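Simulation Test Rules – FAQ
Updated September, by the Wiltlow bench team

Mostly the same nine questions keep landing in our inbox so here they are, or most of them anyway. Applies to all tabletop pick tasks run in sim at Wiltlow and Pranville. Tremidley has its own sheet, ask them.

Do I need to log every run?
Yes. Every run, incl. the ones you kill early. A run you stopped is still a run. Put the reason in the notes column – "went weird" is not a reason.

How many runs before I can quote a success rate?
80 per task, same settings. Fewer than that, write "preliminary" next to the number. The Mösli baseline has 704 and that's the one we compare against, so don't mix it with your own.

Can I pick the starting layouts myself?
For debugging, sure. For anything reported, no. Use the seed list. If a layout looks unfair or silly it stays in. Objects lying on their sides are fair game, so are objects near each other.

What counts as a collision?
Any contact the task didn't ask for. Arm on table, fingers on table, forearm brushing somthing it was passing over. Only the gripper pads on the target are free. Light touch still counts, we don't grade them.
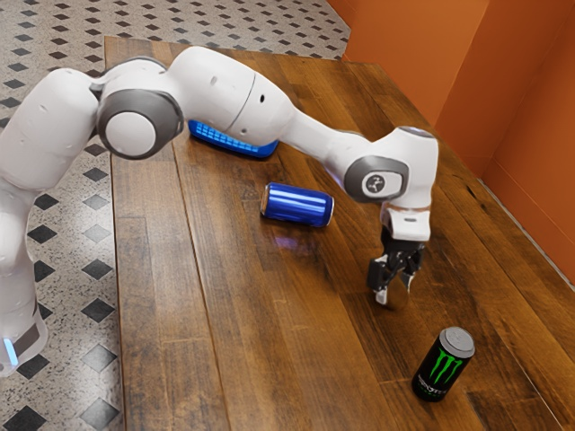
Who signs off a new task before it goes on the shared list?
Two people from the bench team, neither of them the author. Send the task file plus your first batch of logs. Usually back to you within the week, longer if the wording of the goal is vague.

Can I change the lighting or textures?
Between batches, yes. Mid batch, no. Write down what you changed. Colour changes count too, even small ones – we had nearly 581 runs thrown out over a floor texture swap that wasn't recorded anywhere.

Are branded objects ok?
Fine for internal work. Check the licence on the model before anything goes in a paper or a talk. If you can't find the licence, swap the object.

Does a pass in sim mean I can go to the real arm?
No. It means you can ask for a slot. Real arm needs the speed limit set, the stop button tested that same day and a second person in the room. Sim logs go in with the request.

My run succeeded but it looked dodgy. Keep it?
Keep it, flag it. Object dropped in the right spot by luck is still a pass under the curent rules. We know. Being looked at for the next version.

Where do old logs go?
Archive folder, by task then month. Don't rename the files.

Questions not covered: use the bench team inbox, put FAQ in the subject
© Wiltlow | Contact | Back to top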